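I put the Terero dash cam in my old sedan in March, mostly because of the four-way stop near our school, and it has been a good little companion ever since – even at night it reads plates nicely.

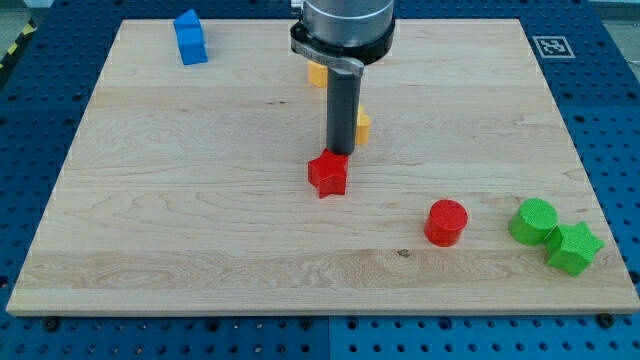
Dagim Wako
Road Safety Columnist

My one gripe is the crash sensor, which saves a clip at every pothole (and we have plenty!). Turn it down to low and you'll be much happier. At 300 dollars it isn't cheap, but I'd buy it again.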